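# Floken: Kleidung greifen, Falten lesen

Ein Datensatz und eine kleine Methode für zweiarmige Roboter, die mit Textilien arbeiten. Gepflegt von Rongrong Ren, Gruppe Illmont. 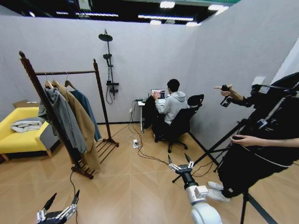 ## Worum es geht

Stoff ist ein wunderbares Material für die Robotik, gerade weil er sich so schlecht benimmt! Eine Jacke auf dem Bügel hat eine halbwegs vorhersagbare Form, dasselbe Stück auf einem Sessel zusammengeschoben hat praktisch keine mehr. Floken sammelt Episoden für beide Fälle: hängende Kleidung an einer Garderobe und weiche, gefaltete oder geknüllte Tücher auf Sitzflächen. Alle Aufnahmen stammen aus der Kopfperspektive, die Greifer sind also meistens am unteren Bildrand mit drauf.

Uns interessiert vor allem eine Frage: Kann eine Policy lernen, *wo* sie zugreifen soll, wenn sich die Kleidungsstücke gegenseitig verdecken? Eine graue Kapuzenjacke vor einem langen kamelfarbenen Mantel ist dafür schon ein richtig schöner Testfall, weil die Jacke den Mantel teilweise verdeckt und der Mantel trotzdem das längste Stück an der Stange ist.

## Inhalt

- 500 Episoden, teleoperiert
- 6 Aufgaben, vom Abnehmen einer Jacke bis zum Ablegen eines Tuchs
- Kopfkamera (RGB), Gelenkwinkel beider Arme, Öffnung beider Greifer
- eine kurze Aufgabenbeschreibung pro Episode, deutsch und englisch

Tiefenbilder sind nicht dabei. Wir hatten sie in einer frühen Fassung, aber an dunklen Stoffen waren sie so lückenhaft, dass wir sie wieder herausgenommen haben.

## Methode

Das Modell heißt intern Zheng und besteht aus zwei Teilen. Der erste schätzt aus einem einzelnen Bild eine Karte möglicher Griffpunkte, mit eigenen Kanälen für Kragen, Schulter, Saum und freie Falte. Der zweite bekommt diese Karte zusammen mit den Gelenkwinkeln und sagt die nächsten 10 Aktionen voraus. Davon führen wir nur die ersten drei aus und planen dann neu (das klingt verschwenderisch, macht bei schwingendem Stoff aber enorm viel aus).

Am meisten gefreut hat uns der Kanal für freie Falten. Er wurde nur an Tüchern auf Sitzflächen trainiert und schlägt trotzdem auch bei Ärmeln an, die lose herunterhängen. Damit hatten wir überhaupt nicht gerechnet!

## Benutzung

 pip install nerkport
 nerkport fetch floken
 nerkport train --model zheng --task jacke_abnehmen

Nerkport ist unser Ladewerkzeug und legt die Episoden als einzelne Ordner ab. Wer lieber einen eigenen Loader schreibt, findet das Format in `docs/format.md`.

## Was noch hakt

- Schwarze Kleidung auf schwarzen Bürostühlen wird oft übersehen.
- Personen im Hintergrund lenken die Griffpunktkarte manchmal ab, besonders Kapuzenpullis. Eine Maske dafür ist in Arbeit.
- Kabel auf dem Boden hält das Modell gelegentlich für Säume. Ja, wirklich.
- Knöpfe und Reißverschlüsse sind nicht annotiert.

## Mitmachen

Fehlerberichte bitte mit Episodennummer. Besonders gern nehmen wir neue Annotationen für Ärmel, davon haben wir viel zu wenige. Die nächste Fassung planen wir für September, Beiträge bis dahin kommen noch hinein.

Diese Website verwendet Cookies, um die Nutzung zu verbessern. Alle akzeptieren | Nur notwendige | Einstellungen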